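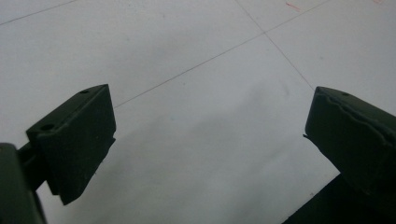 Kristýna Kuruc has directed the adult evening program at the Estora Language Center for 13 years. Asked what has changed in that time, she begins with the schedule.

"When I started, every class met at seven o'clock," she said. "That suited office workers. It did very little for people who clean those offices or work in kitchens."

The Center now offers two sessions a night, and enrollment in the later one has grown each term. The current intake includes 27 beginners, most of whom heard of the program through a coworker.

Ms. Kuruc is cautious about test scores. Students are assessed at entry and again in January, but she regards attendance as the more useful measure. "A person who comes back after a bad week has made a decision," she said. "I would like our reports to show that more clearly."

Teguh Tuhumury, who teaches the beginning level, described a change in materials. The old textbook opened with a chapter on airports and hotels. His students now start with pay slips, school letters and calls to the doctor.

"They bring in their own mail," he said. "We cover the names and read it together — sometimes a single electric bill takes the whole hour."

Both instructors raised the matter of child care. The Center has a Sunday reading group that parents may attend with their children, but there is no such provision on weeknights. Ms. Kuruc has asked for funding twice and intends to apply again.

"We lose good students over it," she said. "They tell us they will return when the baby is older, and some do."

Registration for the spring term opens in February. New students should bring proof of address and allow an hour for the placement interview.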